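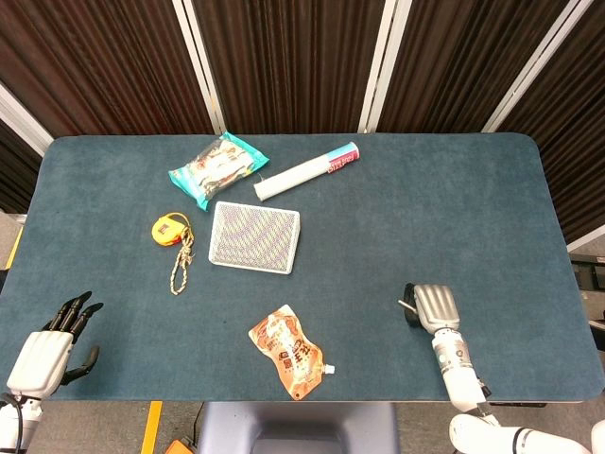

**Maintained by:** Household Things Group, Brindenano

# tabletop-things

Names and short notes for the small things that get put out on the teal tables at Mistville: snack packets, wraps, tapes, pouches, baskets and so on. The list is used when a table is laid out, when it is cleared, and when someone needs to know what a thing is called before writing about it.

Last checked through on November 3, 2022 by Eirlys Rosser.

## What is in it

- `items.csv` has one row per item name, 293 in all
- `notes.csv` has the free-text notes, 1435 rows, linked by `item_id`
- `shelves.csv` says which box an item lives in when it is not out
- `old/` holds the Koubek list from before the merge. Leave it alone, some notes still point at it.

All files are UTF-8, comma separated, with a header row. Empty cells mean not known. A dash means someone looked and there was nothing to record.

## Columns in items.csv

| Column | Meaning |
|---|---|
| `item_id` | Short code, never reused |
| `name` | Everyday name, lower case, singular |
| `group` | food, kitchen, tools, containers, other |
| `colour` | Main colour first, then any second colour |
| `wording` | Readable words on the pack, as printed |
| `goes_flat` | yes, no or partly |
| `added_by` | Initials |

`goes_flat` is there for packing. A crinkled snack packet is `partly`, and so is a spouted pouch. A basket is `no`.

## Naming

Use the word you would use at home. "Tape measure", not "measuring device". "Snack packet" covers crisps, nuts and anything else in a crinkly bag, unless the wording on the front makes it clear, in which case put that in `wording` and leave the name as it is.

Colours are the awkward part. Teal, turquoise and blue-green have all been used for the same packet and for the table covering too. Meinir Howells went through the food group in April and settled on "teal" for all three. The other groups have not been done.

Copy words from a pack in capitals if they are printed in capitals. The food wrap is entered as `PLASTIC FOOD WRAP` and nothing else. If the label is turned away when you are writing the row, wait until you have the pack in your hand.

Anything tied or clipped to an item belongs to that item and does not get its own row. The yellow tape measure has a braided lanyard in cream and brown, and the lanyard goes in the notes. Wyn Gape would like lanyards listed separately and there is an open issue about it.

## Laying out and clearing

1. Take the box for the table from the shelf and check it against `shelves.csv`.
2. Put things down loosely. They may overlap, and baskets may lie on their side.
3. Keep trailing cords and loops on the table, away from the front edge.
4. When clearing, put long packs in first along the side of the box, then the basket, then small things inside the basket.
5. Snack packets go on top so they don't get crushed.

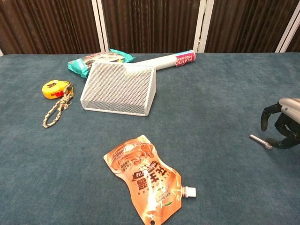 ## Known problems

- 50 rows in the containers group have no `colour`.
- "Basket" and "tray" overlap. Shallow things with a white rim have been entered as both. Haf Ruddock is sorting these out by hand.
- Pouches with a spout were listed under `kitchen` for a time. They are now under `food`, but 112 notes still use the old codes.
- Two of the Zendier shelf labels have faded and the codes in `shelves.csv` were taken from memory.

## Changes

Send corrections to Jussara Marinho with the `item_id` and the new text. For a new item, give the name, group and colour, and say which box it will live in. Please don't edit `items.csv` directly while the basket and tray rows are being moved.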